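Plelora Collection Station, Single-Arm Tabletop

Plelora is a ready-to-run station for recording manipulation examples. It is sold by Essien to labs and product teams who need their own training data and don't want to spend a term building the rig first. You get the arm, the gripper, the table, the cameras and the recording software, set up and tested together before dispatch.

What it does

An operator guides the arm through a task, and the station stores the joint positions, gripper opening and video on one shared clock. Each run is saved as a separate episode with its task name, object list and a pass or fail mark. Episodes can be trimmed, relabelled or thrown out afterwards without touching the rest of the set.

The standard package has 3 camera views. Views can be switched off per task if you want smaller files.

Starter set

Every station comes with the Munmont kitchen set, 2,333 episodes recorded on the same hardware. It covers lids, pans, cups, cutlery and cloths. The lid tasks make up 400 of these, split between lifting off and putting back. Most customers train on Munmont first to check their pipeline, then add their own objects.

Failed attempts are included and marked as failed. If your training code can't use them, filter on the result field.

Recording your own tasks

Write the task as one short sentence, for example "take the lid off the pan". Put the object in a new spot and at a new angle for each run. We suggest 300 episodes for a first task with one object. Handles and knobs are harder than they look, so leave extra time for shiny lids, where depth readings can drop out.

Reset the table between runs. The software waits for the operator to press start and will not record during a reset.

In the box

Arm with two-finger gripper
Table with matte white top
Cameras, mounts and cables
Recording computer with Plata software installed
Munmont set on a separate drive
Printed setup guide

Not included: the kitchen objects, and any computer for training.

Delivery and support

Lead time is longer for orders placed in December. Support by email is included for the first year. Replacement finger pads and cables can be ordered from the spares page.
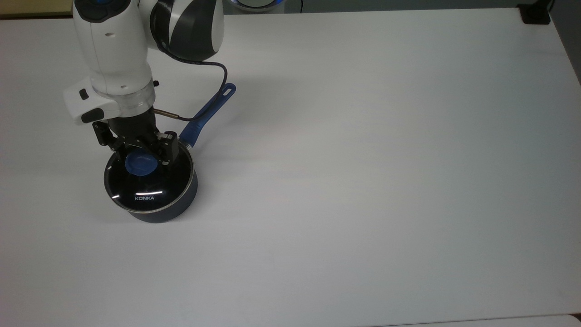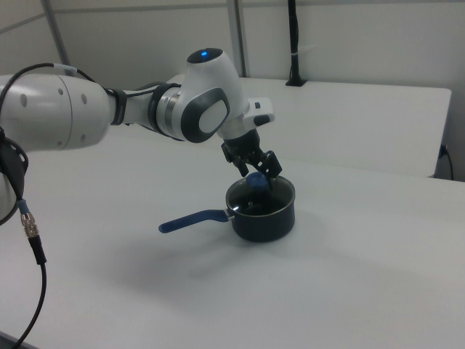
Lid task with a small saucepan, gripper on the blue knob, in two camera views.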